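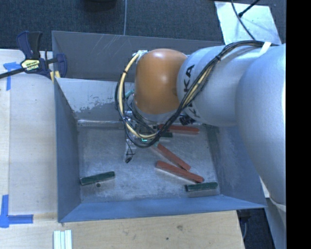

How do you show a robot a job without writing any code?

You do the job through the arm. Either you take hold of it and move it yourself, or you sit to one side with a hand controller and steer it from there. The computer saves where every joint went, along with the camera pictures, and all of that becomes one demonstration. Do plenty of them and there's something to learn from.

Last updated: Wednesday, March 20, 2024
By the Wurkerbridge teaching desk

Which is better, by hand or by remote?

I like both, for different things! Guiding by hand feels natural and most people get the hang of it in one sitting, but your own arms end up in the camera view. Remote is slower to pick up (I was dreadful for my first week) and you lose the feel of things touching. For picking from a bin I go remote every time.

How many demonstrations do you need?

More than you'd like. Our block picking set, which we call Tullow, stands at 2370. I did 103 of those in one day in November and wouldn't suggest it - my last few were so sloppy I threw them out the next morning.

Why practise on plain blocks?

They're cheap, they don't mind being dropped and you can tip them into a new muddle in a second. A block lying flat against the wall of a bin is still a proper nuisance to get a gripper round, so it isn't baby stuff.

Do I have to be neat?

Smooth matters more than neat. If you dither over a block, the robot learns to dither. Decide which one you're going for before you start moving, and if you miss, back off a little and try again. I keep those recoveries in, they're some of the most useful ones we've got.

What's the difference between Oshima and Jendel?

Oshima is our name for the hand controller setup and Jendel is the program that saves the runs. People mix them up all the time, me included.

How long is a session?

Four people share the rota and we swap every six runs. It sounds fussy, but your wrist will thank you. Bring a drink and leave it well away from the controls, please.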